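Jodetti woven basket, small, orange - review

Reviewed by Ariel Javier, 2026-04-20

I bought the Jodetti basket in March, having finally admitted that a mixing bowl full of bread rolls looks like a mixing bowl full of bread rolls. It was sold as a "table basket", which commits the makers to very little. It has since held rolls, satsumas, unopened post and, for one long evening, a remote control that three people were looking for.

The colour first. It is orange. The website calls it "clay" and the label calls it "amber", and both are being coy. If your kitchen is beige and you like it that way, move along. I put mine on a green cloth, against the advice of my sister-in-law Marites, and I think it looks splendid. She thinks it looks like a carrot. 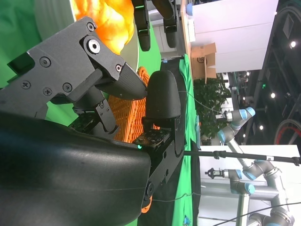

The basket on green cloth, with the pale round plate close by.

The weave is the best thing about it. It is tight and crosshatched, and after weeks of being shoved along the worktop mine hasn't sprung a single end. My previous basket, a Brakine, shed bits of itself into the fruit from the first morning. I have eaten more of that basket than I care to work out.

Crumbs are the trouble. A weave this close keeps them in, and then it keeps them for good. Turning it over and smacking the bottom gets most of them out. A dry pastry brush gets the rest, apart from the sesame seeds, which have taken up permanent residence. The care card says to wipe with a damp cloth and dry "naturally", so mine goes on the windowsill and gets in the way of the blind.

There are no handles. I didn't think I'd mind, but carrying it full of hot rolls means hugging it, and you arrive at the table looking oddly fond of your bread. Line it with a tea towel if you're serving anything buttery. I didn't, once, and there is now a darker patch on the inside that I keep covered with satsumas.

Delivery took 8 days and it came in a box that could have held 4 of them.

Would I buy another? Yes, if they did it in a size up, with handles. Marites has asked me to wait until they do it in another colour.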